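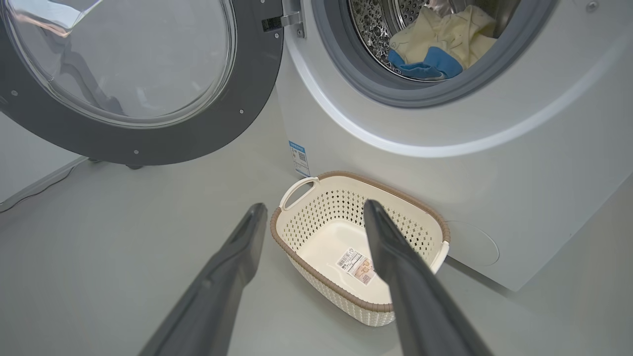
Home-Built Laundry Arm Tekel Goes Public, Plans and All

FOR RELEASE IN APRIL

CLULTDALE - Hi, I'm Liya Lencho, and I've been building a robot arm that takes laundry out of a front-loading washer. Its name is Tekel, it lives between my house and the Woldemariam shared workshop, and as of this month the full plans are free for anybody who wants them. I've never written a press release before, so bear with me if I wander off into screws.

Tekel is an arm on a low rolling base with a two-finger gripper and a small camera at the wrist. You park it in front of the washer, open the door all the way, put a basket on the floor under the opening and press the start button. The arm reaches into the drum, closes on whatever is on top, backs out and lets go over the basket. Then it goes in again. It keeps at it until the camera finds nothing it thinks is cloth, or until I lose patience and hit stop.

The whole build came to 600 dollars in parts. I know you can get a laundry helper cheaper than that if you have a teenager (I don't), but I wanted to learn how to make something that moves, and I do hate bending down to that washer!

How it got going

I started on the kitchen floor with a secondhand arm kit missing its gripper and most of its instructions. The first version was bolted to a plank. It could pick up a sock if you put the sock exactly where it wanted the sock, and I was thrilled with it for an entire weekend before I wanted more.

Then I joined the Woldemariam workshop, mostly for the 3D printer and the drill press, and things sped up. There are 20 of us on the membership list and it seems like everyone has an opinion about grippers. I'm on my seventh set of fingers. The early ones were short and smooth and they slid right off anything silky. The current pair is long, dark gray and slightly textured, and they hang on to a folded shirt or a kitchen towel pretty well. I print them flat on the bed, which takes longer and leaves a better surface where it counts.

The length was a real argument. Long fingers reach deep into the drum, and they also flex when you ask them to lift jeans. I went long and thickened the base of each one, and I swap to a stubby pair on heavy days. Swapping is two screws per finger. If you drop one of those screws under the washer, the plans include my advice, and my advice is to buy a bag of spares.

What the camera has to put up with

I had no clue how much of this project would be about looking at things. Mounting the camera at the wrist means it goes where the fingers go, and that's great right up until the fingers are in the way. They loom up huge at the bottom of every shot and cover part of the basket. I spent a long stretch of evenings teaching the software which gray shapes belong to Tekel so it would quit trying to pick up its own hand.

The washer has its own tricks. The glass in the door catches light from the room, and the drum is shiny steel full of little holes and bumps, so a pale shirt against it can get lost in the glare. Bright stuff is easy. A blue cloth down by the rubber gasket is about the friendliest target you could ask for, and I've gotten into the habit of throwing one in with every test load. Cream and pale yellow were much harder, so I practiced with those the most.

Baskets turned into a side project too. I settled on an oval one with a woven diamond pattern and a brown rim, and the darker rim gives the camera a good edge to find. I left the product label stuck inside on the bottom for a good while, and the software took a liking to it. It kept reporting one small white item left to grab. I added label pictures to the training set and the problem went away, so please keep those in if you make your own.

In total I've logged 209 unloading runs. I write each one in a notebook with what was in the load, which fingers were on and what went wrong. The notebook is scanned in with the plans. My handwriting is what it is.

What works and what doesn't

Shirts, towels and pillowcases come out fine. Socks are slow. Fitted sheets are a fight, because the elastic grabs the drum and the arm is not strong enough to win, so it stops itself and beeps at me. It can't open the washer door and it can't carry the basket anywhere. It also has no business running with kids or pets on the floor nearby, and I put a big stop button on a long cord that I hold in my hand the whole time. Please do the same. That part of the plans isn't optional as far as I'm concerned.

Oh, and clear your cables off the floor before you roll the base in. I ran over one with a caster and spent an evening thinking the motor had died.

What's in the package

You get the drawings for the base, print files for the long and stubby fingers, the wiring diagram, the control code, the picture set I trained on and the parts list with what I paid. The motor driver boards are from Prokier, a small shop here in Clultdale. I paid the regular price for them and I'm not getting anything for saying so. Other boards will fit if you move four holes.

Everything is free to use and change. If you build one, I'd love to hear about it, especially if your washer sits up on a stand, since mine is on the floor and I've never tried the reach any higher.

Come see it

I'm running Tekel at the Woldemariam workshop on open evenings all through April, starting at 7 p.m. You're welcome to bring a load of your own (clean, please) and we'll see how it does. Reporters can come early and get their hands on the controls, and I'm happy to take the gripper apart on the bench for photos. There's coffee. Parking is around the back, next to the loading door.

I'll be working on the fitted sheet problem next, with a wider pair of fingers and a stronger wrist motor, and I'll post the files as soon as they've survived a few loads.

Contact: Liya Lencho, Tekel project, Woldemariam shared workshop, Clultdale. Leave a note at the front desk or ask for me on any open evening. Printed copies of the plans are at the desk too, in the blue binder.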